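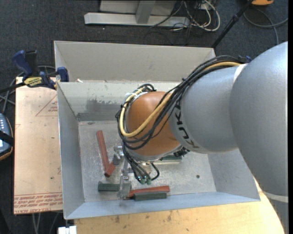
A KUKA arm reaches into the metal bin at the Sutter test cell, its hoses and cables looped over the wrist.

When the Wrist Stops Short

The fault that halted bin-picking trials at Istadby in February began with a length of air hose. On the 16th attempt of an afternoon run, the arm reached low into a corner of the bin, rotated its wrist and stopped. The gripper had lost pressure and dropped the part it was carrying. The controller, which had no pressure reading from the tool, recorded a successful pick.

Engineers at Hirnov, the integrator responsible for the cell, traced the loss to a tube that had been pinched during the rotation. The motion had been checked in simulation, but the model of the arm did not include its hoses. An inspection of the logs found 80 earlier picks with the same wrist angle.

No one was hurt. The review nevertheless raised a safety question – the operator had stepped forward to retrieve the dropped part while the arm was still enabled. Site rules permitted entry only after a full stop had been confirmed at the handheld controller.

Hirnov has since limited wrist rotation near the bin walls and added a pressure switch at the tool. Tubing is now inspected every 400 cycles. Pralletti, which supplies the planning software, intends to add hose clearance to its collision model. Trials resumed after 2 weeks at reduced speed, and the original speed limit remains under review.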